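Home Galleries Workshops Visit Contact

Small Things on Big Tables: a gallery from our open benches

Every April we clear the long room at Stelmakh, push the tables wherever they will fit, and let people bring in whatever they have been building, sorting, stacking or fiddling with over the winter. I look forward to it for months! This gallery is my favorite kind of page to put together, because the things people set out are so plain and so good: balls, blocks, stands, boxes, jars, bits of card. I took close to 400 pictures over the two open days and had a terrible time choosing. Most of them are going up in batches, and this page is the tabletop batch, meaning things laid out for a task, a game or a test.

A word about the tables themselves, because people always ask. The older ones came with the building and have a lovely worn top that shows every scratch. The black ones are newer and I was against them at first (they show dust like you wouldn't believe), but I have completely come around. Put something pale on a black table and it just sings. Roksolana Dovhaniuk had been telling me so for two years, and I would like it on record here that she was right.

The layouts I got most excited about were the ones with a ball in them. A ball is such a good thing to put on a table – it wants to be somewhere else the whole time, and everything you set near it starts to look like a place it could go. Plain white is my favorite for this, and on the black top a white ball reads from clear across the room. I also love how it looks with the square black block near it, the roundest thing and the squarest thing keeping each other company, and then the white stand with a round hole in its square platform over to the right. I kept drifting back to that one.
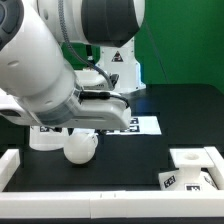 Stands and holders deserve a gallery of their own, and one year I'll do it. Demyd Shevchuk has been making them for as long as I've known him and will happily talk for an hour about how wide a base ought to be. My own taste runs to the simple ones: a flat top, an opening, something sturdy underneath. The white stand on the black table has a taper to it that I find really pleasing, and the square top with its circle is about as clear as a shape can get. You look at it and your hand starts thinking about what would sit there. I also have a soft spot for printed markers, those little black-and-white squares, and there are several around this layout, on the stand and on the white sheet behind the ball. They look like tiny quilts to me. Hạnh Tăng tells me I am the only person who has ever said so, and I'm sticking with it.

If you missed the open benches, a few notes for next time. The long room opens at 10 and the first hour is the quietest, so come then if you like to stand and look. The Brillow corner (down the two steps, past the coat hooks) has the sorting games and is the best spot for younger visitors. Please ask before picking anything up – most people will say yes and then show you three more things from a bag under the table. Vitalii Boiko ran the tea counter both days and has asked me to pass on that the blue mug with the chipped handle was left behind and is waiting on the shelf.

We are also looking for more to put on the tables! It doesn't have to be finished, and it doesn't have to be clever. Some of the layouts I remember best from past years were a row of corks, a tray of odd keys sorted by the shape of the hole, and a marble run that only worked if you leaned on the left leg of the table. Bring the things, bring something to stand them on, and bring a card with your name if you'd like one in the gallery. Tables go in the order people write to us, and the black ones go first, which I suppose is partly my fault now.

The next batch will be the shelf displays, as soon as I have sorted out which labels belong to which boxes. Algirdas Org has promised to help with that.

More galleries
Shelves and Boxes (coming soon)
The Brillow Corner: Sorting Games
Sakodik Paper Models
Ada Room: Lamps and Shades
Winter Mending Table

Last updated 28th November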